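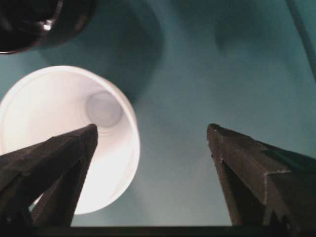 Local News | Environment
2 min read
10/29/20

Wumlow will stop accepting disposable plastic cups in its curbside recycling bins next month, the town's public works office announced Thursday. The change covers 1105 households on the east and west routes.

Residents should put the cups in the regular trash. Bottles, jugs and metal cans can still go in the blue bins, and pickup days stay the same.

The town's hauler, Mevitz, told officials in May that its sorting plant in Flindau could no longer find a buyer for the material. Loads with too many cups have been sent back, and the town pays $48 for each returned load. It was charged for 14 of them over the summer.

Crews will leave a yellow tag on bins that contain cups during the first two weeks. After that, the bins won't be emptied until the cups are taken out.

Fashola Market on Canal Street will keep a drop-off barrel by its side entrance for clean cups, which a company outside the county picks up. The barrel takes up to two bags per visit. Lids and straws are not accepted.

A notice with the new list of items will go out with the next water bill. Copies are also at the town hall front desk and the library.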